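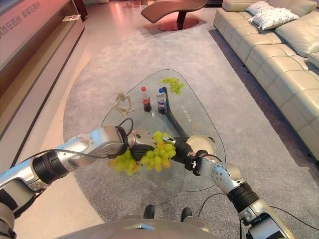
Wuken: a word list for snacks and fruit

Hi! I started Wuken because my recipe app kept calling every grape "raisin (fresh)" and I couldn't take it anymore. It's a plain CSV of 835 food names, each with the everyday American word, a plural, and any nicknames I've heard at the store.

What you get

foods.csv has the whole list. odd_ones.csv has the names I keep going back and forth on (is a plantain a fruit or a side dish? I put it under both).

Using it

Load it with whatever reads CSV. There are 5 columns, and the last one is often blank, so don't let your parser choke on that like mine did.

Known problems

Melons are a mess. I merged in my older list, Nigam, back in April and some of the plurals came out doubled ("melonses", sorry). Version 3 should fix that.

License

Free for anything. Send me your weird regional fruit names!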